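“Mäkelä商行账簿与书信整理”项目进展报告（第二期）

报告人：Onni Rautiainen
收件：Birnon基金项目办公室
日期：2019-01-30

尊敬的各位同事：

按照资助协议，我在每一期工作结束以后提交一份书面报告。第一期报告主要写了材料的搬运和登记，比较短。第二期的工作内容多一些，遇到的问题也多一些，所以请允许我写得长一点。中文不是我的母语，如果有的地方写得不清楚，请来信告诉我，我会再解释。财务表格另外寄出，本报告只在第六部分说明和预算不一样的地方。

一、项目目前的情况

先把基本情况重复一遍，方便没有读过第一期报告的同事。Mäkelä商行是Plulov镇上的一家家族商行，做茶叶、布匹和纸张的生意，后来也卖一些瓷器。商行关门以后，账簿和书信一直放在家族老房子的阁楼上，前年由后人交给镇博物馆保管。材料一共有18本账簿和543封书信，另外有一箱没有装订的单据、包装纸和样品标签。账簿大部分是用当地语言写的，其中有一部分账目的旁边有中文字，书信里也有一些是中文写的，或者附有中文的货单。贵基金资助的工作，就是把这些中文部分读出来、抄出来、翻译出来，并且和其他语言的部分对应起来。

到本期结束的时候，书信已经全部编号，每一封都有一张简单的登记卡。账簿中带有中文的页我们找到了140页，这些页已经全部抄录完第一遍，其中一半以上做了第二遍校对。翻译工作刚刚开始，比原来的计划晚。晚的原因我在第三部分说明。

没有装订的那一箱单据，本期没有动。这和第一期报告里的安排是一致的。

二、本期完成的工作

（一）书信的编号和登记

第一期的时候，我们打算按照写信人来排列书信。开始做以后发现这个办法不合适。商行的书信原来是用细绳一捆一捆扎起来的，每一捆里面的信，写信人不同，但是常常说同一批货。如果把捆拆开，按写信人重新排列，这种联系就没有了。所以我们改为保留原来的捆，每捆给一个号，捆里面的每一封再给一个号。写信人的名字写在登记卡上，以后想按写信人查找，可以通过目录来查。

登记卡上有下面几项内容：编号、写信人、收信人、地点、日期（如果有）、语言、信里提到的货物、有没有附件、纸张情况。“信里提到的货物”这一项最花时间，因为要把整封信读一遍才能填。开始的时候我想过取消这一项，只填封面上能看到的内容。后来和博物馆的同事商量，还是保留了。现在我觉得这个决定是对的，因为下面第四部分要说的茶叶名称的问题，就是填这一项的时候注意到的。

有少数书信没有写信人的名字，也没有地点。其中几封的笔迹和商行的一位账房很像，我在登记卡上写了“笔迹相近，未确定”，没有把他的名字填进去。这样的情况以后如果找到别的证据，可以再补。

（二）账簿中文部分的抄录

中文字在账簿里出现的方式不一样。有的是整行的，写货名、数量和价钱；有的只有两三个字，写在当地语言的账目旁边，好像是给看货的人用的记号；还有的是写在纸条上，再贴到账簿里去。我们对这三种都做了抄录，并在抄录稿里注明是哪一种。

抄录的规则在本期中间改过一次。开始的规则是直接抄成今天通行的简体字，读起来方便。抄了一部分以后，我发现有些字的写法本身有用处。比如同一个“茶”字，在不同的账簿里有不同的草写法，通过写法可以大致看出是哪一个人记的账。如果一律抄成简体，这个信息就丢了。现在的规则是先照原来的字形抄一遍，认不出字形的地方画下来，然后在第二栏写简体。前面已经抄过的部分按照新的规则补做了，这件事用了将近三个星期，在原来的计划里没有。

数字的抄录也有困难。账簿里的中文数字用的是商人的记数符号，我以前只在书里见过，没有读过手写的。最开始我读错了一些，把“六”的符号读成了别的数字，因为那一位账房写得很快，上面的一点和下面的一横连在一起。错误是在加总数的时候发现的：一页的各项加起来，和页底的总数不一样。后来我们规定，凡是页底有总数的，抄完以后必须加一次。加出来不一样的，先检查抄录，再检查原文。原文自己算错的情况也有，这时候我们照原文抄，不改，在备注里说明。

（三）目录软件

目录用的是Bitum软件。选择它是因为博物馆别的藏品已经在用，将来可以放在一起查。Bitum可以输入中文，也可以显示中文，这一点在申请的时候已经确认过。本期使用中发现的问题是排序。中文的货名在Bitum里面是按照字的内部编码排列的，对读者没有意义。例如几种都带“毫”字的茶，在列表里离得很远。我们暂时的解决办法是在每个中文货名后面加一栏拼音，用拼音来排序。这样做可以用，但是每一条都要手工填写，而且多音字要小心。

另外一个小问题是打印。从Bitum打印登记卡的时候，比较少见的字会变成空白的方块。我们现在先导出成表格，再从表格里打印，方块就没有了。

（四）和家族后人的谈话

本期和Mäkelä家的两位后人谈过三次话。谈话的目的是了解人名之间的关系，因为书信里的人常常只用名，或者只用亲戚的称呼，外人看不懂谁是谁。两位后人带来了一张手写的家谱，我们拍照以后还给了他们。有了这张家谱，书信里的“舅舅”“小的那一个”“磨坊边上的人”这样的说法，大部分可以知道是谁了。

谈话的时候，年纪大的一位后人说起，她小时候在阁楼上玩过茶叶样品盒，盒子里面是一格一格的，每一格有纸签。她不记得盒子后来到哪里去了。博物馆的同事去老房子找过一次，没有找到，房子里现在放的都是别的东西。如果样品盒能找到，对我们确定货名会有非常大的帮助，所以我把这件事记在这里，虽然目前没有结果。

三、工作条件和时间

本期的工作地点有过变动。前一半时间我们在博物馆一楼的库房旁边工作，那里光线不够，冬天下午三点以后读手写的字很吃力。后一半时间搬到了二楼的小阅览室。阅览室的窗户朝南，桌子也比较大，可以把一本账簿和抄录稿并排打开。搬动账簿的时候使用了博物馆的平板推车和灰色纸盒，没有发生损坏。
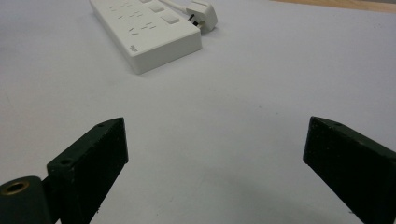 二楼阅览室的白色桌面，桌上放着白色插线板

搬到阅览室以后，和博物馆约定了几条规则。账簿每次只拿一本出来，看完放回盒子再拿下一本。桌上不放饮料。抄录用铅笔，不用圆珠笔。翻页的时候不戴手套，但是要先洗手擦干，这是博物馆的纸张保护员要求的，她认为戴手套手指不灵活，反而容易把纸边弄破。贴在账簿里的纸条不可以揭开，如果下面有字，就记下来，以后请专业人员处理。

时间方面，翻译比计划晚了五个星期。前面已经说过，修改抄录规则用了将近三个星期。其余的时间有两个原因。一个原因是阅览室每周有两个下午要给学校的学生使用，这两个下午我们不能工作，这一点我在做计划的时候没有问清楚，是我的疏忽。另一个原因是负责第二遍校对的同事在秋天生病休息了一段时间，当时没有别的人能读手写的中文，校对就停下来了。现在她已经恢复工作，校对的速度正常。

我考虑过在她休息的时候先开始翻译，后来没有这样做。用没有校对过的抄录稿来翻译，将来发现抄错，翻译也要改，改起来比重新做还麻烦。那段时间我用来填写书信登记卡，所以书信登记比计划提早完成，这算是一个补偿。

四、内容上的发现

我知道贵基金首先关心的是工作有没有按照协议进行。不过几位评审在第一期报告的意见里问到，材料本身有没有意思，所以我写几点目前看到的情况。这些都是初步的看法，还没有和专家讨论过，请不要引用。

（一）茶叶的名称

账簿里茶叶的当地名称和中文名称，开始的时候我以为是一一对应的。实际情况复杂得多。同一个当地名称，在不同的年份旁边写的中文名称不一样；同一个中文名称，也会对应两个当地名称。最明显的是当地人叫做“黑叶”的一种茶，在早期的账簿里旁边写的是“小种”，后来写的是“工夫”，再后来两个字都没有了，只剩下一个“红”字。

我有两种解释。第一种，商行换了进货的来源，茶已经是另一种茶，可是卖给顾客的时候继续用老名字，因为顾客认得这个名字。第二种，茶没有换，换的是写中文字的人，每个人有自己的习惯。要分清这两种情况，需要同时看笔迹和价格。如果笔迹没有变而名称变了，比较可能是第一种。目前校对过的页里，两种情况看来都有。

书信可以帮助我们。有一封信是一个外地的小店主写给商行的，抱怨说今年的“黑叶”泡出来颜色浅，他的老顾客不高兴，要求退掉剩下的半箱。商行的回信没有保存下来，但是在账簿里可以看到，下一次给这个店主的价钱低了一点。这封信的时间正好在名称改变以后不久。一封信不能证明什么，可是它和第一种解释是合得上的。

（二）中文字是谁写的

这是大家最常问我的问题，我现在还不能回答。Plulov是一个内陆小镇，在我们找到的其他材料里，没有提到过有中国人长期住在那里。有一种可能是，账簿曾经跟着货一起送到港口城市，在那里由中方的代理人核对，核对以后写上中文，再送回来。支持这种看法的是，中文字的墨水颜色常常和旁边的当地文字不同，看上去是另外一个时候写上去的。不过也有几页，中文和当地文字的墨水看起来一样。

还有一个情况值得注意。在比较晚的一本账簿里，有几个中文字写得很不熟练，笔画的顺序好像也不对，像是学写字的人写的。我自己学中文的时候，写的字也是这个样子，所以我看到的时候觉得很亲切。也许商行里有一个年轻的职员，跟着样子学会了几个常用的货名。家族后人说，她们听说过家里有一个长辈“会画中国字”，但是说不出名字。

（三）包装和路上的损失

书信里有很多内容是关于包装的，比我想的多得多。受潮、箱子破、铅皮开裂、重量不够，几乎每一捆信里都有。写信的人对这些事情写得非常仔细，比如箱子的哪一个角破了，从破的地方漏出来多少，漏出来的茶是扫起来了还是扔掉了，扫起来的又按照什么价钱卖。账簿里有单独的一栏，名称翻译过来是“地上的茶”，就是记这种扫起来的茶。价钱很便宜，但是每个月都有人买，买的人常常是同样几个名字。

我觉得这一部分对于研究普通人的生活可能有用。喝得起好茶的人在别的材料里已经写得很多，买“地上的茶”的人在别的材料里很少见到。

（四）瓷器和纸

瓷器的账目比较少，只在两本账簿里有。中文的记录也很简单，多数只写“大碗”“小碗”“碟”，后面写数量和破损。纸的账目多一些。有意思的是，有一部分纸在进货的时候并不是商品，是用来包茶叶的，商行把它们展平以后又卖出去了。买主里有一个装订书的工匠。博物馆的同事听说以后，去查了馆里收藏的几本当地装订的旧书，准备看一看封面里面的衬纸。目前还没有结果，我在下一期报告里再写。

五、遇到的问题和我们的处理

下面的几个问题，有的已经处理，有的需要贵基金给意见。

第一，不能确定的字。抄录稿里有一些字，我和校对的同事都认不出来，或者两个人的意见不同。原来的规则是写上比较可能的读法，后面加问号。后来问号太多，读起来分不清哪些是有一点把握的，哪些是完全猜的。现在改成两种记号：有把握但是不完全确定的，字后面加问号；猜的，不写字，只画方框，把猜测写在备注里。我们希望在翻译之前，请一位熟悉商业文书的老师看一遍这些字。预算里没有这一项，见第六部分。

第二，翻译成什么语言。申请书里写的是把中文部分翻译成当地语言，把当地语言的货名翻译成中文。实际工作中，家族后人和镇上的读者希望看到完整的书信，而中国的读者可能更希望看到书信的中文摘要。全部翻译做不到，时间不够。我的建议是，书信只做中文摘要，每封不超过三句话；选出和中国货物关系最密切的一部分，做全文翻译。选哪一些，我会列一个单子，请贵基金和博物馆一起看。

第三，隐私。书信里有一些内容和生意没有关系，是家里的事情，其中有几封提到欠债、争吵和一件婚事。写信的人早已不在了，但是镇子很小，大家的姓都还在。家族后人没有要求我们不公开，只是说希望先看一看。我们已经答应，在公开之前把这几封信的摘要给她们看。在目录里，这几封目前只显示编号和日期。

第四，纸张的情况。账簿里有两本的书脊已经断开，翻页的时候书页会松动。纸张保护员建议在做图像以前先加固。加固的工作由博物馆承担，不用本项目的经费，但是这两本要到加固以后才能拍照，所以图像部分会分成两批完成。中文字的抄录不受影响，这两本已经抄完了。

第五，地名。书信里的地名写法很乱，同一个地方有三四种拼法，中文货单里的地名又是按照声音写的，有的读出来完全想不到是哪里。我做了一个地名对照表，目前只收录能确定的。不能确定的单独列出。这个对照表在报告后面的附件里，欢迎指正，特别是中文的部分，我怕有的读音是方言，按照普通话去读就读错了。

六、经费的说明

本期的支出总的来说在预算之内。和预算不一样的有三处。

旅费少用了一部分。原来计划去港口城市的档案馆两次，本期只去了一次。第一次去的时候发现，那里关于商行代理人的材料正在重新整理，暂时不能看。档案馆的工作人员说整理完以后会写信通知我们。第二次旅行推迟到下一期。

材料费多用了一点，主要是无酸纸盒。账簿的尺寸不一样，有四本特别宽，标准的盒子放不进去，只能定做。

第三处是申请调整。我希望从没有用完的旅费里拿出700欧元，用来请一位老师审读不能确定的字。这个数目是按照三天的工作计算的，包括把抄录稿和图像寄给老师的费用。如果贵基金同意，请回信确认，我在收到确认以前不会使用这笔钱。如果不同意，我们就把这些字保留为方框，在公开的时候加上说明，将来由别的研究者来补。

人员的费用没有变化。校对的同事休息期间的报酬，按照博物馆的规定由博物馆支付，没有算在项目里。

七、下一期的计划

下一期从二月开始，到六月结束。六月底提交最后报告和全部的抄录稿、翻译稿。具体的安排如下。

二月和三月：完成第二遍校对。开始翻译账簿的中文部分，从已经校对完的账簿开始。同时列出需要全文翻译的书信的单子。

四月：完成账簿中文部分的翻译初稿。如果调整经费得到同意，请老师审读不能确定的字。第一批图像完成，和Bitum里的目录连接起来。

五月：完成书信的中文摘要和选出来的书信的全文翻译。第二次去港口城市的档案馆，如果那时候材料可以看的话。整理没有装订的那一箱单据，只做登记，不做抄录。

六月：修改全部稿件，写前言和使用说明，在博物馆做一个小型的展示。展示的内容还没有定，博物馆希望以茶叶的名称为主题，我希望加上“地上的茶”这一部分。我们会在四月以前决定，决定以后告诉贵基金，因为展示的说明牌上要写贵基金的名称，需要你们先看过文字。

时间比较紧的是五月。如果到四月底翻译初稿还没有完成，我会减少全文翻译的书信数量，不减少校对的时间。我认为宁可少翻译几封，也要保证抄录是可靠的，因为将来的研究者首先要用的是抄录稿。

八、对第一期评审意见的回答

第一期报告以后，贵基金转来了评审的四条意见，我在这里逐条回答。

关于“应说明抄录的规则”：规则已经写成文件，三页，在附件一。规则修改过，文件里两个版本都保留，并说明从哪一页开始使用新的版本。

关于“应考虑和其他商行的材料比较”：我同意这个意见，但是在本项目的时间里不能做。我们在登记卡上记录了书信里提到的其他商行的名字，将来想做比较的人可以从这里开始。

关于“报告人的中文水平能否胜任手写材料”：这个问题提得很合理。我学中文很多年，读印刷的材料没有大的困难，读手写的材料比较慢，也会错。所以第二遍校对由母语是中文的同事来做，每一页都做，没有抽查这样的办法。我们两个人读法不同的地方都有记录，可以查。从记录看，多数时候是她对，也有几次是我对，主要是在商人的记数符号上，因为我为了这个项目专门练习过。

关于“成果应当让当地居民也能使用”：目录完成以后会放在博物馆的阅览室，任何人都可以查。另外，冬天的时候我在博物馆讲过一次，来的多数是年纪大的居民。有一位听众带来了她祖母的一张购物单，上面有商行的印章，买的是糖、灯芯和半磅“黑叶”。我们征得她的同意，做了一份复印件，放在项目材料里，编号接在书信的后面，用另外的字母分开。

九、附件目录

附件一：抄录规则（旧版本和新版本）
附件二：书信登记卡样本，五张
附件三：地名对照表
附件四：茶叶名称对照表（初稿，请不要公开）
附件五：不能确定的字，附图像
附件六：财务表格（另寄）

附件四里面有几处用铅笔写的改动，是打印以后才发现的错误，以铅笔写的为准。附件五的图像文件比较大，如果收不到，请告诉我，我改用光盘邮寄。

感谢贵基金的支持和耐心。关于第六部分的经费调整，希望能在二月中以前得到答复，这样四月的审读可以提早和老师约定时间。

此致
敬礼

Onni Rautiainen
于Plulov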